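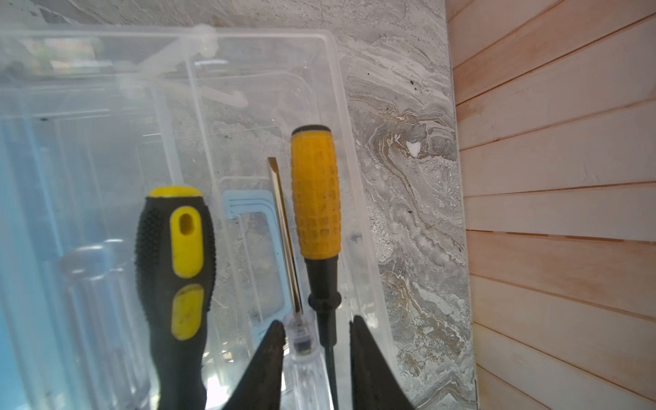

Gaspard Joly thinks no one should own a piece of furniture they can't get down the stairs by themselves, and he left me a comment saying so after my last post, the one where I mentioned I was looking for a bookcase. Buy two small ones, he wrote, you'll thank me when you move. I read it, I thought it was good advice, and then I went and bought the biggest bookcase I have ever seen in a private home.

So let me tell you about the Bellum.

Some of you will remember the Furnen catalog. If you grew up in a house like mine it lived in the bathroom. The Bellum was on the page with the family that had a spiral staircase, and I wanted that bookcase before I had any books to put in it. It has those deep bottom shelves that are nice for records, and a lip along the top so you can stack things up there without them sliding off the front. They quit making it years ago. Every so often one comes up for sale and it's always in another state or it's been painted teal.

Then in October one showed up in the listings, not painted, one hundred dollars, in Vergara. I looked up Vergara. It's 123 miles from my apartment. I messaged the seller before I had thought about that at all!

The seller was Octavio Núñez and he was lovely to deal with. He sent me photos of the back panel without being asked, and he warned me that one of the shelves had a ring on it from a plant. He also said, and I should have paid more attention to this, "It comes apart but I have never taken it apart." I just read the first half of that sentence.

I don't own a car that can carry anything, so I called Bautista. Bautista Mansilla and I have been friends since we both worked the returns desk at a place that no longer exists, and he has a van, which means he has been helping people move for his whole adult life. He said yes right away and then asked how far it was, and there was a silence, and he still said yes. I paid for the gas and both meals. I also let him pick the music the entire way there and I'm not going to talk about that.

The drive up was great. I like a long drive for a dumb reason. We stopped at a place with pie, and we had the conversation we always have about whether I should move closer to my sister, and I had the answer I always have, which is that I'd have to pack.

Octavio's house was at 1356 something, I've lost the street name now, with a very steep driveway. The bookcase was in a back bedroom, and it was so much better in person. You know how things from a catalog tend to be smaller than the version in your head? This one was bigger. It went nearly to the ceiling. It smelled a little like crayons. His kids had grown up with it and there were pencil marks up one side with their heights, which he offered to sand off and which I told him absolutely not to touch. (He took photos of them for himself. I think he may have been having second thoughts about the whole sale, and I did tell him it was okay if he was. He shook his head and went to get the tape.)

Then we took it apart. Or we tried to.

If you have taken apart flat-pack furniture you'll know there are the round cam things that you turn, and they let go, and you feel like a genius. The Bellum has those for the shelves. For the sides it has long screws that go in from the outside under little caps, and whoever put this one together meant for it to stay put. The first two came out easy. The third one would not budge. Bautista leaned on it, Octavio leaned on it, I leaned on it, and all we did was chew up the slot. We were at it until after four in the afternoon and the light was going, and then Octavio's neighbor came over with a bag of lemons for him and ended up on the floor with us too.

What got it out in the end was warming it up with a hair dryer, then letting it sit while we all ate lemon cake in the kitchen. Is that science? I have no idea. The neighbor said to do it, we did it, the screw moved. I'm writing it down in case one of you is sitting on a bedroom floor somewhere with the same problem.

Getting the pieces into the van was fine. Getting them out at my place, at night, up to the third floor, was where I thought about Gaspard. The side panels are tall enough that they don't make the turn on the landing if you carry them flat, so you have to stand them straight up and sort of waltz them around. We met Kamran Jatoi from the second floor coming down with his recycling, and he put it down without a word and took a corner. I've lived over him for years and that's the longest we've ever spent together! He has a bad back too, he told me later, which made me feel terrible, and I've since brought him some of the lemons.

I put it together over the next several evenings on my own. I was slow. I labeled everything with painter's tape when we took it apart and I was so proud of my labels, and then I couldn't tell my 6 from my 9. One shelf went in upside down and I've decided it can stay that way. The stripped screw I replaced with a new one from the hardware store, and the man there sold me a pack of little caps that don't quite match. From the couch you can't tell.

And then there was the fun part, which was the books.

I had no system before. I had piles. I had a pile by the bed, a pile by the other side of the bed, and the ones in the hall that guests had to step around. Putting them all in one place for the first time made me feel like I'd been living with a bunch of strangers. I own two copies of the same soup cookbook. I own a book on beekeeping with a bus ticket in it at page 160, so at some point I read that far into a book about bees, and I can't tell you a single thing about bees.

I tried going by color for one evening and it looked pretty and I couldn't find anything. Alphabetical felt like work. Right now it goes by how likely I am to lend it to someone, with the safest ones up high where I can't reach them and the ones I push on people at elbow height. The bottom shelf has records, like in the catalog, and also the vacuum attachments, unlike in the catalog.

Gonzalo Campos asked in the comments a while back whether I was ever going to finish the Pitier novels and review them, and the answer is that I found volume two! It was in the hall pile, under a phone book. So I'm back on those. Volume three is still missing and I'm beginning to think I lent it to Bautista, who says he's never seen it, but he also says he doesn't have my casserole dish and I've eaten out of it at his house.

The height marks ended up on the side facing the window. In the mornings the light comes across them and you can see them really well, and there's one kid who must have shot up over a summer, because there's a gap between two lines as long as my hand. I sent Octavio a picture of it set up with everything on it. He wrote back that the ring from the plant was a fern and that the fern is still alive.

Gaspard, you were right about the stairs. I'm never moving, so it doesn't matter. If anyone out there has the matching low cabinet with the sliding doors, and it's closer than Vergara, and it's already in pieces, please write to me before you write to anyone else. I haven't told Bautista I'm looking.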